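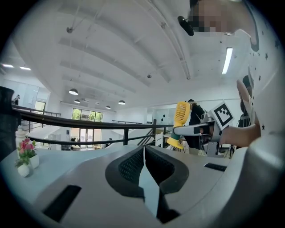
A reader of the last equipment page wrote to ask why anyone would pay for hand-held grippers before the arm is even ordered, and whether the money wouldn't be better saved for the arm itself. It was a fair question, and most of this page is an answer to it.

Illetside Equipment Planning: Gallery
Updated December 26, 2018

We plan to order the arm from Wurkalholm in July. Until then, the budget goes to hand tools, marker boards, and small objects to pick up. Recording by hand lets us find out what jaw width and grip we need while changes are still cheap. The arm quote doesn't include a gripper, so that choice has to be made either way.

On the mezzanine
Gray gripper body with black textured pads in front, and a second gripper at right holding a yellow handheld fan with a green base. The white square on the second one is its marker board.

Tools
The plan covers two grippers from Noltemex. Pads are listed separately from the body, and we have put in for 37 spare pads to cover the year. Caron also quoted, with a lower price on the body and a longer wait for parts. We are still comparing the two on repair terms.

Marker boards
These are printed flat and mounted on a stiff backing. Budget 150 dollars for the first batch, including the backing. A board with a bent corner should be replaced, so order extras with the first batch and save the shipping.

Objects
Fans, bottles, and potted plants all come out of the supplies line. Buy ordinary things in different shapes. Anything with slots or a thin handle is worth having, as it tells you more about the jaws than a plain box does.

Space
A table and room for people to stand at it are enough for hand recording. The arm will need a fixed base and a marked-off area, and neither is in the current figures. Power and floor work will be quoted after the Wurkalholm drawings arrive.

Still open: the repair terms, a storage case for each gripper, and whether training is billed by the day or by the visit.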